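Tuesday, September. Bench 2, marker task, control side.

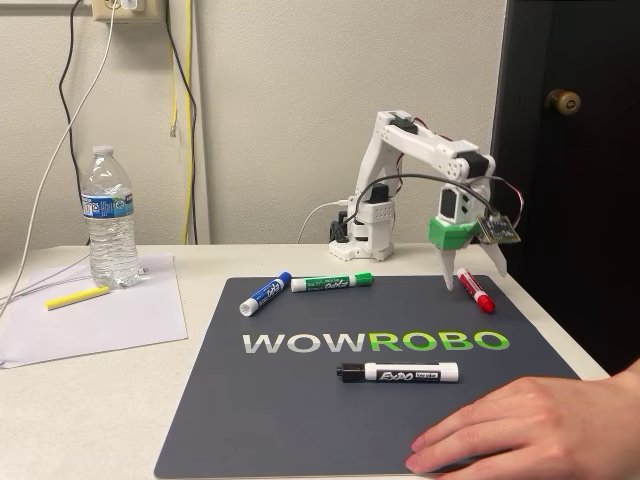
Arm over the mat, gripper open above the red one.

Goal for the day: find why the policy stops and trembles just before it closes the fingers. Oluf Snorradóttir saw the same thing last week on the Dorkton bench and thought it was the model. I was thinking this too, but I wanted to look at the timing before we train again.

**Morning**

Started with the logger. Until now we saved the commanded joint positions and the measured joint positions in two separate files, each with its own clock. I had lined them up by hand in the notebook and this was a mistake, I should have done it properly from the beginning. Now both go through one writer in Unano (branch `one-clock`), and every row has one monotonic timestamp taken when the servo read returns. Camera frames get the timestamp of arrival on the host. It is not the exposure time, but it is at least the same clock.

First replay with the new logger: the measured position follows the command with a delay of 112 ms at the elbow. I expected much less. The wrist looks similar but I did not write down the value, please do not quote me on it.

The policy was trained on pairs where the action is the leader position in the same row as the observation. When the row is wrong by this much, the network learns from an arm which is always a bit behind. In the long moves nobody will notice. Near the marker, where the hand of the operator slows down and corrects, it matters a lot.

**What I changed**

- `read_state()` now runs before `send_action()` in the loop. It was the opposite order.
- Removed the sleep at the end of the loop and replaced it with a wait until the next tick. The old sleep added itself to the inference time, so the loop rate depended on how busy the computer was.
- Chunk blending: the new chunk starts at the index that matches the present time. Before, it started always at index zero, so each new chunk pulled the arm a little back.
- Position filter on the gripper joint is off for now. Must decide if we want it back.

I believe the third point is the real reason for the trembling. With each new chunk the arm was asked to go to a place it had already passed, then forward again. In the plot of the commanded wrist angle you can see a small tooth at every chunk border – very regular, I am a little ashamed that I did not plot this earlier.

**Afternoon, around the marker poses**

Ran the same checkpoint as before, no new training, so only the loop is different. Colors used: blue, green, red, black. I put the markers back by hand between the runs and let the angle vary.

The tooth in the plot is gone. The approach is smoother and the fingers come down without the shaking. The grasp itself is still not good when the marker lies diagonally to the gripper. The fingers come down with the wrong wrist roll and one of them touches the barrel first, then the marker rolls. I think this is a data question and has no relation to timing. Most of the Flonuvholm recordings have the marker nearly parallel to the front edge of the mat.

The black one lying below the big WOWROBO letters, on the side near me, was fine in two runs and missed in one. Too few runs to say something.

One crash at 15:40. The reader thread got an empty packet from the servo bus and the parser did not check the length. Fixed with a retry and a counter, and the counter is printed at the end of the episode. If it grows, check the cable at the wrist before you look in the code.

**Training side**

The old set has 4,000 episodes with the two-clock problem. I do not want to throw them away. Idea: estimate one constant delay per session by cross-correlation of command and measurement, shift the actions, and keep a flag in the metadata. The sessions where the correlation peak is flat should be left out. Wrote the script `shift_actions.py`, tested only on the Dunbar sessions. The peak is sharp there, but those have long moves with a lot of speed. For the slow sessions I am not so sure – it must be checked by eye.

**Open**

- Rerun with the filter on and off, same poses, same checkpoint.
- Record more episodes with diagonal markers, also with the cap toward the base.
- Ask Oluf if Dorkton still uses the old loop order. If yes, their delay will be different and my shift must not be copied there.
- The config still says `blend: linear`, the code ignores it. Remove or implement.

Logs are on the shared disk under `bench2/one-clock`. The first file in the folder was made with the filter on by mistake, so skip it for the comparison.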